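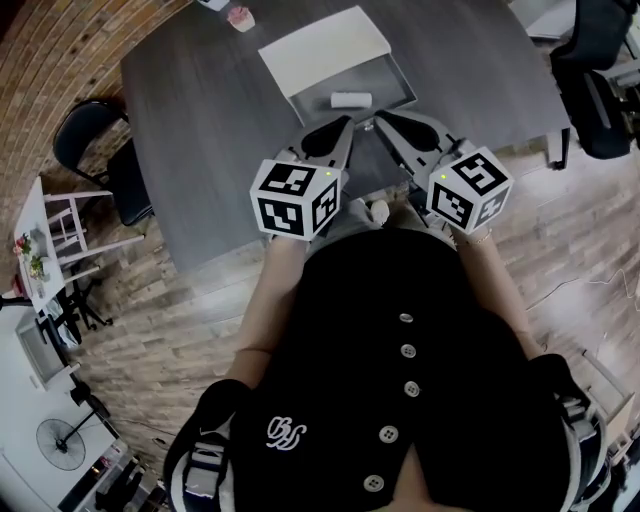 Chapter 3
Teaching with Your Hands

By now your club has a name, a shelf of parts, and probably at least one argument about who gets to hold the screwdriver. You have read about motors and joints in the first two chapters, and I hope you have built the little cardboard arm at the end of Chapter 2, even if it sags a bit (mine always did). In this chapter we put the motors aside for a while and turn to something you have been practicing since before you could talk, namely picking things up and putting them down again.

Think about opening a box. You hold the bottom still with one hand and lift the lid with the other, and you do it while thinking about lunch. Now try writing those movements out as instructions for somebody who has never seen a box! Where does the first finger go? How hard does it press? When does the second hand begin? My students at the Kosard after-school club filled two pages and still had not gotten the lid up.

There is a friendlier way to go about it, and that is to show the movement. A person works with a pair of hand-held grippers, one in each hand, and does the job slowly and plainly, over and over. Each gripper carries a marker with a black-and-white square pattern, so that its position can be followed as it travels. The record of one complete try is called a demonstration, and you will see that word a good deal from here on.

Zawadi Mfaume and Ferhat Sarıgül ran the first demonstration project in our club, which they named Joltach after a long evening of worse suggestions. They began keeping their log in August 2018 and had 437 demonstrations in it before they dared to train anything. By the end of the school year the log had grown to 1,685, and Zawadi's handwriting had improved a great deal.

Setting up the table

You will want a table you can reach across comfortably, with the chairs pushed back far enough that your elbows are free. Start with light things that won't break. A shallow box with a lid is a fine first subject, and so is a drawer. Small potted plants make a cheerful background along the back of a desk, but leave them where they are once you have begun, and write down where that is.

Before the first try, agree on three things and put them in your notebook:

1. Where every object starts.

2. What counts as finished. "The box is closed" sounds clear enough until two people look at the same lid, so be fussy.

3. Who is working and who is writing. Trade places often. Ferhat liked to change over after each page of the log, and I have kept that habit with every group I've had.

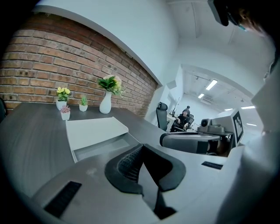
What the gripper sees

Hold one hand in front of your face and pretend to pick up a pencil. Your eyes stay put while your hand moves. A camera riding on a gripper has a very different time of it, for whenever the gripper tips, the whole room tips along with it. A wide lens bends the straight edge of a desk into a curve, and the finger pad takes up a good share of the view.

Nevzat Yurt, who joined the club in October, called this "seeing with your wrist," and I have never found a better name for it. In Activity 3.1 you will draw a desk as your wrist would see it. You'll need a pencil, plain paper and a partner with some patience.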